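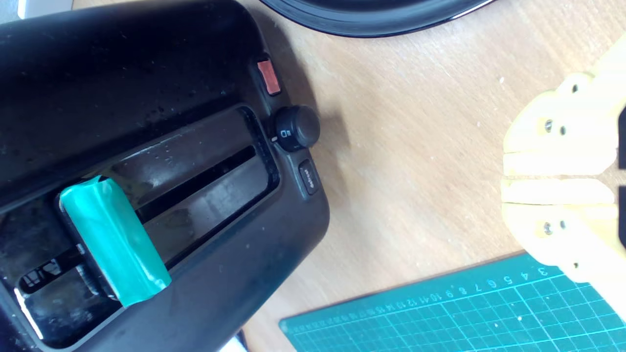 From: Danuta Kubiak
To: kitchens-users
Date: 16 April 2021
Subject: Re: Toasters in the shared kitchens, Ilthorpe building

Dear colleagues,

Thank you to those who replied to the notice sent before the break. I am answering Mizanur's message to the whole list, as several people have raised the same points.

Mizanur Weerasinghe wrote:

> Could Facilities please confirm whether the toaster in the Morar kitchen
> may be used? It has been taped at the lever and some of us have taken
> this to mean that it is out of service. Others have carried on using it.
>
> I should also like to ask who is expected to clean it. The notice by the
> sink mentions the kettle, the microwave and the fridge only. The crumb
> tray was very full when I looked.
>
> Lastly, is there any prospect of a four-slot model? There is usually a
> queue between the early meeting and the start of the helpdesk shift.
>
> Mizanur Weerasinghe
> Tokarz Reading Room, ext. 387

The toaster may be used. The teal-green tape on the lever does not mean that the appliance has been withdrawn. Coloured tape marks the kitchen to which an item belongs, and teal-green is the colour for Morar. An appliance that has been withdrawn will always be unplugged and will carry a printed label with the word FAULTY. Please do not remove the tape, and please report it if it begins to peel.

As regards cleaning, the toaster will be added to the notice by the sink. Until the new notice is up, users are asked to observe the following:

Unplug the toaster and let it cool before cleaning it.
Empty the crumb tray into the food waste bin. It should not be tipped into the sink.
Wipe the outside with a cloth that has been well wrung out, then dry it. The black casing shows every splash, and water must be kept away from the slots.
Do not put knives or forks into the slots for any reason.
Keep the toaster well clear of the draining board.

Frozen bread should be toasted using the defrost button, with the browning dial left at its usual setting. The dial in Morar is often found turned to the highest number, and we had two alarms in December from burnt toast. Please check the dial before you press the lever down.

A four-slot model is not possible at present. The sockets on that side of the kitchen are shared with the kettle, and Jindemach, our electrical contractor, has advised against adding a larger appliance there. The request has been noted for the next review of kitchen equipment.

Faults should be sent to the Facilities desk and not to this list.

Yours sincerely,

Danuta Kubiak
Facilities Office, Ilthorpe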